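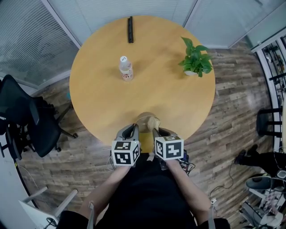

A potted plant and a small bottle on a round wooden table.

Print this article | E-mail this article

48 shares | 3 comments

The Ikutau Wildlife Hospital has entered its spring intake season, and the hospital's director is asking residents of Gimumen County to telephone before they pick up a young animal. In an interview at the hospital, the director discussed the past year's admissions, the reopening of the waterfowl wing, the question of rabbits, and the new arrangement with the town of Mumumholm for injured birds found on the harbor road.

The hospital admitted 691 animals last year. Over the same period its telephone line handled 1,590 calls. The director regards the second figure as the more important of the two.

"Most of those calls ended without an animal coming through the door, and that is what we want," the director said. "A caller describes a fawn lying flat in tall grass with no sign of the mother. We ask a few questions. In most cases the fawn is where the doe left it, and the right thing is to walk away and keep the dog indoors for the evening. If that caller had put the fawn in the back seat first and telephoned us second, we would have had a much harder problem."

Fawns remain the subject of many calls in May and June, but they are a small part of the hospital's work. Cottontail rabbits, gray squirrels, mallard ducklings and songbird fledglings make up the bulk of spring admissions. The director described fledglings as the animals most often taken in by mistake.

"A fledgling robin on the ground looks like a bird in trouble. It has a short tail, it hops badly, it sits under a shrub and shouts. The parents are feeding it the whole time. People watch for five minutes, see no adult, and conclude that it has been abandoned. We ask them to go inside and watch from a window for an hour. The adults will not come down while a person is standing over the bird."

A nestling is a different matter, the director said. A bird with bare skin or closed eyes belongs in the nest, and if the nest can be reached the bird may be put back by hand. The belief that parent birds reject young that have been touched by people is still widespread in the county and has been repeated to hospital staff by callers of every age.

"I was taught it in school myself," the director said. "Birds do not abandon their young over that. Put it back, wash your hands, and leave."

Where a nest has been destroyed, the hospital suggests a small plastic tub with drainage holes, lined with dry grass and fastened to the same tree as near as possible to the original site. Staff will talk a caller through the process by phone.

Rabbits

Asked which species causes the greatest difficulty, the director named the Eastern cottontail without a pause.

"They are very hard to raise. They are frightened by everything, and a frightened rabbit stops eating and its gut shuts down. We have had litters that looked perfect in the evening and were gone by morning. I would give a great deal to have every cottontail nest in this county left exactly where it is."

Nests are commonly found during the first mowing of the year. They are shallow, they are lined with fur, and they are often in the middle of a lawn, where they appear to have been badly chosen. The mother visits at dusk and before dawn and stays only a short time. The hospital's advice is to mark the spot, mow around it, and lay a few pieces of string across the top in a crossed pattern. If the string has been moved by the next morning, the mother has been there.

The young leave the nest at three weeks. "People can put up with a patch of long grass for three weeks," the director said. "We have had some very nice letters from people who did it, including one from a gentleman who was quite cross with us on the telephone in April."

Animals that have been in a cat's mouth are an exception to nearly all of the advice above. They should be brought in the same day even if no wound can be found. Bacteria carried on a cat's teeth can kill a small bird or mammal within days, and treatment needs to begin early. The director declined to be drawn on whether cats should be kept indoors by ordinance, a matter which has been raised twice before the county board.

"I have a view, and so does everyone else in Gimumen. I will say that if you can keep the cat in during May and June, we would notice the difference here."

Waterfowl wing

The waterfowl wing, closed since the roof leak of the winter before last, is to reopen in April. It will have two pools in place of the former single one, divided by a solid wall so that ducks and geese may be held separately. The drains have been relaid and the old painted floor has been taken up.

The work took longer than the hospital had planned. According to the director, the contractor found that the supply pipe entering from Nikolaidis Road was smaller than the drawings showed, and a new line had to be brought in from the other side of the property. The parking area was dug up for part of the fall as a result, and visitors dropping off animals were asked to use the gate by the hay shed. That gate is now closed again. All admissions should come to the front door.

"We lost most of a season of duckling work. We took them in, held them overnight in tubs, and sent them on to other centers. They were very good about it, but it is a long drive for a day-old duckling, and some of those centers were full themselves. I would not want to do it a second year."

Ducklings are usually brought in when a hen has nested away from water and has been struck by a car while leading her brood across a road. The director asked drivers who stop for a brood to put their own safety first. A person who can safely collect the young should use a deep cardboard box with a towel in the bottom and a loosely closed lid. Ducklings can jump much higher than most people expect. They should not be given a bowl of water to swim in. Without a hen to brood them, they become chilled very quickly.

"The bathtub is the one we hear about," the director said. "It is kindly meant. They arrive soaked through and cold, and we spend the first hours simply getting them warm."

Mumumholm arrangement

Under an agreement that took effect in January, town employees in Mumumholm may collect injured gulls, cormorants and other large birds from the harbor road and hold them at the public works yard for transfer to the hospital. A hospital vehicle calls at the yard at 2 p.m. when there is a bird waiting. Residents of the town previously had to make the drive to Ikutau themselves, and the director believes that many did not.

The hospital provided carriers, gloves and a half-day of handling instruction to the town crew. Herons are not covered by the agreement. A heron strikes at the face, and the director asked that no resident or town employee attempt to pick one up without advice from the hospital.

"The crew have been excellent. They were somewhat doubtful about cormorants on the first day, and I cannot say I blame them — a cormorant is all beak and bad temper. They have since brought us several with no injury to anyone, the bird included, apart from whatever it had come in with."

Fishing line accounts for a large share of the harbor injuries. The town has agreed to place disposal tubes for used line at the boat ramp and at the end of the pier. The director expressed the hope that a third would be approved for the breakwater, where much of the shore fishing takes place.

Staffing and hours

The hospital has six paid staff. Additional seasonal feeders are taken on from April through August, when nestling songbirds must be fed at short intervals throughout the daylight hours. Applications for this year's positions are being accepted at the front desk. Applicants must be at least 18. The work involves a good deal of laundry and dishwashing, and the director prefers that this be understood at the outset.

"We lose one or two people every year in the first week, and it is usually the laundry. The feeding is lovely for a morning. By the third week in June it is a job like any other, and you had better like the people you are standing next to."

The hospital does not allow visitors to see patients. The director acknowledged that this disappoints families who have brought an animal in and would like to know how it is doing. Each person who admits an animal is given a case number and may call after two days to ask about its condition. Where an animal is fit for release, the hospital tries to return it to the place it was found, and the finder is sometimes invited to be present.

On the matter of feeding, the director had a final request. No milk, bread or water should be given to any wild animal before it has been seen. A warm, dark and quiet box is sufficient for the journey.

"Please do not check on it every ten minutes," the director added. "Turn the radio off in the car as well. It does not find the music soothing."

The telephone line is open daily from 8 a.m. until dusk. Messages left after dark are returned the following morning in the order received.

Print this article | E-mail this article

Sign up for our newsletter to receive county news in your inbox every week.

This site uses cookies to improve your experience. By continuing to browse, you agree to our use of cookies. Accept | Learn more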